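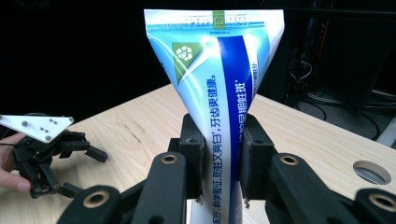
3 min read

Courses > Community Practice > Home Visits > Session 4 notes

Session 4: Listening in someone else's house

These are the notes I talked from, tidied up a bit for those of you who were on placement in Prostbridge and missed it. Bring them to the next seminar, please, with your own scribbles in the margins!

We started with chairs. In a clinic you know which chair is yours. In a home you have no idea, and the one you're about to drop into may be where somebody's husband sat for years. So ask. "Where would you like me?" is a perfectly good first question, and the answer often tells you a lot (who sits close, who stands in the doorway, who goes off to make coffee and stays gone).

Then we read the two visit write-ups. The first was Zodwa Motaung's, from her year on the Ginstead rounds. She saw a retired bus driver with heart failure whose chart said, in three different places, "noncompliant with fluid pill." Zodwa asked him to tell her what a normal day looked like, start to finish, and then she kept quiet. What came out was that he took the bus to see his sister every morning, a long ride with no restroom on the way, and he wasn't going to take a pill that made him pee before that. Would you? They talked it over with his doctor and moved the dose to after he got home. I love this one because the whole visit hangs on a question about his day.

A word on that word, "noncompliant." Try swapping it for what the patient does. "Skips the morning dose on days he travels" is longer, I know, but the next person can do something with it.

The second write-up was from Raluca Văduva, and it's a harder read. Her patient, an older woman in Plamia, had a daughter who answered every question for her. Raluca's first draft was quite cross with the daughter. In her second draft she noticed that the daughter had been up since four, had a shift that evening, and was answering fast so that the visit would end and her mother could sleep. Same visit, same facts. Several of you said you preferred the angry version, and we argued about that for a good while – I'm still thinking about it.

Some practical things that came up:

Interpreters. Use a trained one, by phone if you have to. Family can sit in and add things, but please don't ask a grandchild to pass on a diagnosis.

Notes. Ask before you write anything down. I jot single words and fill in the rest in the car.

Leaving. Say early on how long you've got, then say it again near the end. People save the big thing for the doorway, so leave yourself a few minutes there.

For next time

Read the Munteanu chapter, pages 65 to 100. It's dense in the middle and you can skim the survey section. Then write up one visit of your own, over 382 words but no longer than two pages, with names and anything identifying changed. Write it once quickly. Leave it overnight, then write it again from the seat of somebody else in the room.

Hand both versions in to me at room 181, or slide them under the door if I'm out on visits. I won't grade the first one.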